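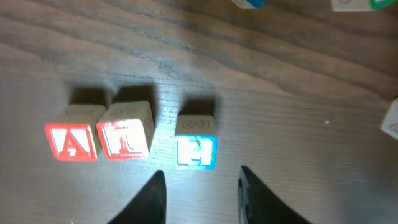

Filed under: Workshop, Robot Arm, Slow Progress

Wednesday, December 29, 2021

Print this post | E-mail this to a friend

So the wrist camera is back on, the fingers close where they're supposed to close, and I have my dining table covered in alphabet blocks like a preschool. I promised a few of you I'd write up the whole re-setup after the last post ended with me swearing at a cable, so get a coffee, this one runs on a bit.

Quick recap if you're new. The arm is called Bikley (long story, bad story) and it had been dropping things for most of December. It would come down over a block, close, lift, and the block would slide out sideways. I blamed the gripper. Then I blamed the software. Then So-ying Yip came over for dinner, wiggled the camera mount with one finger and said "is this supposed to move?" It was not supposed to move.

The mount had worked itself loose, which meant every calibration I'd done for weeks was calibrating to a camera that drooped a little more each day. Ugh. I took the whole thing off, cleaned the threads, put a drop of threadlocker on both screws and snugged them down by hand. Don't go crazy with the wrench on these! The plate is soft and I've already ruined one.

While the wrist was open I did the fingers too. I'd been putting it off because the left one always closed a hair before the right one, and if you've ever tried to pick up a small cube that way you know what it does: it pushes the thing over before the other side arrives. I opened the gripper all the way, backed off the left linkage, closed it gently on a feeler gauge and tightened up again. Took me four tries and one break for leftover pie.

Then calibration, properly this time. I use a printed checkerboard taped flat, and I take 41 poses with the arm tilted a different way for each. Used to do fewer and get away with it, I think mostly by luck. Save the file with the date in the name, please, learn from me, I had two called "final" and loaded the wrong one for an entire evening.

Blocks are my favorite test for a fresh setup. They're cheap, the sides are flat and parallel, and if the fingers are off center you find out fast. The printed faces help as well, because I can tell at a glance which way up a block is in the camera view. The one with the outlined 1 on top is lying sideways between the fingertips, with the red paint down at the very bottom of the view, and that's the kind of thing I check first: is the block between the two tips, and is the top face square to me or cocked over? I also look for the arm's shadow on the wood, which is pretty big with my lights where they are. It makes the dark grain even darker, so I turned the camera's auto exposure off and set it by hand. The shiny patch on the varnish still blows out. A placemat would fix that and I keep forgetting to buy one.
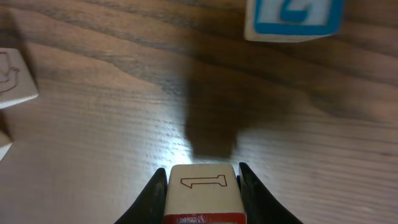
Grip force is the last thing I set, and I set it low. My controller takes a plain number with no units (thanks, whoever wrote that) and I'd been running it at 600, which is plenty to mark up soft wood. These blocks have rounded-off edges, and with the black fingertips pressed right up on both sides of that cream-colored one I wanted just enough squeeze to hold it. I walked the number down a bit at a time and stopped at 419. Why 419? It was where I'd got to when the pizza came.

Still to do: a proper strain relief for the camera cable, a dab of paint across the mount screws so I can see if they creep, and the wrist bearing, which has started making a tiny tick that I'm choosing not to hear until January.

COMMENTS

Fedir Sydorenko wrote:
Paint marks on the screws, yes, do it tonight. I use nail polish. Same droop problem on mine last winter and I replaced a perfectly good motor before I found it.

Tamara Levchenko wrote:
Do you redo all the poses every time you take the camera off, or only if it looks wrong?

Reply from the author:
Every time now! I used to eyeball it, see above for how that went.

Pylyp Hnatiuk wrote:
The tick is the bearing. You know it's the bearing.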